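双臂工作台作业规范图集

本页收录双臂工作台的现场作业规范，配现场图片。条文取自 Hornside 实验区现行的操作守则第 2 版，12月起执行。守则原文较长，这里只摘与日常操作有关的部分，供新到岗的操作员和轮换来的同事查阅。电气检修、控制器升级和安全回路测试另有文件，不在本页范围内。

适用范围

守则适用于 Hornside 实验区内所有桌面式双臂工位，包括由 Imano 项目组和 Carroll 项目组共用的工位。单臂工位可参照执行，移动底盘不适用。外来单位借用工位时，由借用方在登记表上签字确认已读过守则，未签字的不开通控制权限。

一、开机前

操作员先看台面，再看机械臂，最后看屏幕，顺序不要颠倒。台面上只放本次任务清单里列出的物件，任务布景用的摆件也要写进清单。水杯、手机、工具一律放到旁边的桌上。

检查急停按钮能否按下和复位。两侧手臂各自回到待机姿态后，才可以给夹爪上电。上电时人站在台面以外，双手不得越过边框。

线缆要逐根看一遍。从控制桌引到手臂的线缆应留出余量，手臂伸到最远处时不得绷紧。台面上方或台面上经过的线缆，要确认不在夹爪的计划路径内；不能改道的，在任务文件里把那一块标为避让区。

二、速度与工作区

有人在边框一臂距离以内时，末端速度上限为每秒 200 毫米。人员退到地面标线以外后，可按任务文件设定的速度运行。示教和遥操作一律按低速执行，不论旁边有没有人。

两只手臂的工作区以台面中线划分。需要越过中线的动作，必须在任务文件里写明由哪一侧先退让。没有写明的，控制软件 Prumus 会拒绝加载。曾有人把两侧的退让顺序都写成“先行”，文件能通过格式检查，运行时两侧同时停住。遇到这种情况按普通停机处理，改好文件后从头执行，不要从中断处续跑。

三、物件摆放

瓶罐类任务用到的容器，高矮和盖子颜色可以混用，但须符合下列要求：

瓶盖拧到位，瓶身外侧无水渍、油渍。
玻璃容器有裂纹或缺口的立即撤下，不得留作备用。
容器之间留出夹爪张开后的宽度。任务要求密集摆放的，在任务名后加注“密”。
靠近台面前沿的容器不得探出边沿。
每轮开始前按任务文件复位，随机摆放的任务也要先拍照再开始。

标签朝向不作统一规定，由各项目组自己定。同一批数据内要保持一致，中途更改的，另起一个批次号。

四、运行中

操作员不得离开工位。确需离开的，先停机，再锁定控制权限。运行时不得伸手扶正倒下的瓶罐，先按暂停，等两只手臂都静止、状态灯变化之后再进入台面。

夹爪夹住物件时触发急停，夹爪会保持夹持。取下物件须两人配合，一人托住物件，一人在控制桌前手动松开。玻璃容器掉落破碎的，本轮作废，台面和地面清理完毕后方可重新上电，碎片不得用夹爪清理。

五、地面与周边

地面标线以内不放椅子、箱子和行李。延长线走台架后方，接头不得落在过道上。矮架上可以放当天要用的物料袋，袋口朝里。设备箱用完合盖，归到墙边。

六、记录

每次作业填写一张记录单，写明任务名、批次号、起止时间和停机次数。到目前为止，守则执行以来共归档记录单 472 张，对应的运行轮次为 2,706 轮。记录单由当班操作员填写，不得代填。停机原因写具体动作，不要只写“异常”。

现场图片

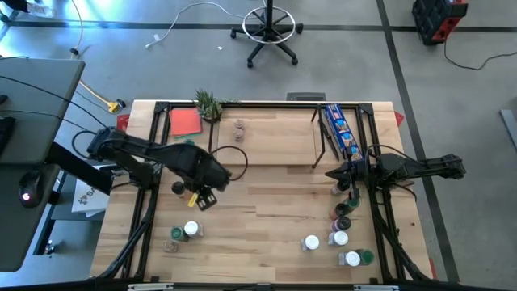
瓶罐任务的台面，左右手臂都在台面上方，各带一只黑色夹爪。

Imano 组读者来信说，第二节的速度上限对示教来说偏严，低速下录到的轨迹和正式运行时差别较大，希望允许在标线内无他人的情况下放宽。来信还提到，第六节要求写具体动作，但记录单上那一栏只有一行，写不下。

关于速度上限，本版不作改动，意见已转给守则的修订人。记录单的停机原因栏下一次印刷时加到三行，旧单用完为止，写不下的可以续写在背面，并在正面注明“见背面”。

相关文件：工位借用登记表、任务文件填写说明、急停测试记录。以上文件放在实验区入口的文件架上，电子版在内网同名目录下。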